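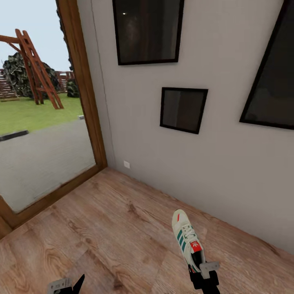

3.2 Keeping the simulated cell in working order

The tidying cell is built around a two-armed mobile robot in a furnished house model, and the task is to pick up shoes left about the house and put them away on open shelving. We call the cell Drarnetti, after the project that paid for the first version of the house. Section 3.1 covered the arms themselves. The present section deals with how the cell is set up before a batch of runs and what we do to it between batches, which took more of our time than we had planned for. Each gripper is modelled as a light grey bracket with dark fingers, and the usual grasp closes those fingers around the heel area of the shoe, so that a trainer is carried toe up with the laces clear of the hand. Most of the settings below come back to that grasp in one way or another.

Start-up follows a fixed order. The house model is loaded first, without the robot, and left to settle until no object is moving. Doors and windows are static bodies and are skipped in this check. Shoes are then dropped in from a small height at their start positions, and the settling check is run again. Only after that is the robot placed, with both arms folded. In an earlier version we placed everything at once, and now and then a shoe that began slightly inside a floorboard would be thrown across the room in the first few steps. The two-stage load removed this fault, and it adds little to the total time of a run.

The grippers are set up separately from the arms. Closing force has a soft limit and a hard limit. The soft limit is where the fingers stop closing and hold; the hard limit ends the run and writes a fault to the log. With the soft limit too high, the fingers sank into the collar of the shoe and the contact solver became unstable. With it too low, the shoe turned slowly in the grasp as the arm was raised. We settled on one value for all shoes, although a heavier leather shoe would be better served by a slightly higher one. Left and right grippers share the same file. They were once kept in two files, and these drifted apart over several months of small changes – a fault that showed up only when we compared the left and right success rates.

Shoe models need some upkeep of their own. Each has a detailed mesh for display and a simpler one for contact, and the two must agree closely at the heel. When a display mesh is changed, the contact mesh is rebuilt with the Gelby tool and checked by eye from four sides. Laces are part of the display mesh only and have no effect on contact. The collar does have an effect, and it is the part most often rebuilt.

Lighting is left alone within a batch. The house has large glazed openings, and daylight falls on the floor in bright patches that the detector took for objects in early trials. We did not remove these patches, as a real house would have them too. We fixed the sun position for each batch instead and recorded it with the run settings. Wall pictures with dark, glossy panes gave some trouble of the same kind through small highlights, and they too were left in place.

Figure 2 shows the cell with a different shoe at each gripper. The hallway is the part of the house we check first after any change to the base controller, being long and narrow with furniture to the left and a wall corner to the right. If the base can drive its length while both arms stay clear of the walls, the other rooms rarely cause a problem. 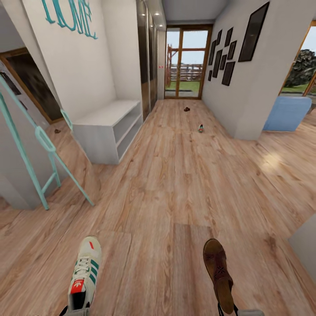
Figure 2. View along the hallway, with a sneaker at the left gripper and a brown leather shoe at the right. The low open shelving unit stands against the left wall.

Between batches the cell is put through a short service routine. The object list is compared with the list saved at start-up, and any object that has fallen below floor level is reported by name. The joint zero positions are read back and compared with the reference file. A set of 7 test grasps is then run, each on a shoe in a known pose, and the cell is passed for use only if all of them hold through a full lift. The routine was written for the Birden test bench and moved over with few changes.

Over the whole study we ran 3,475 episodes. Of these, 262 ended early on a fault raised by the cell itself and are left out of the results in Section 5. The largest group came from the hard force limit, mostly when a finger met the sole at an angle and could not slide past it. A smaller group came from the base touching a door frame. The rest were caused by lost messages between the controller and the simulator, and they stopped once the message queue was made longer.

Three faults needed a change to the cell as such. The first was the collar mesh of one sneaker, which had a hole on the inner side and let a finger pass through. The second was a wrong friction value on the lower shelf, where shoes slid off after release. The third was a wrist joint limit copied from the Declercq arm used in our earlier work; ours has a wider range, and the arm was stopping short on high reaches. All three repairs were made before the final batch, and the earlier batches were run again in full with the corrected files.

The settings files, the service routine and the fault log are supplied with the paper. The house model is under a separate licence and has to be requested.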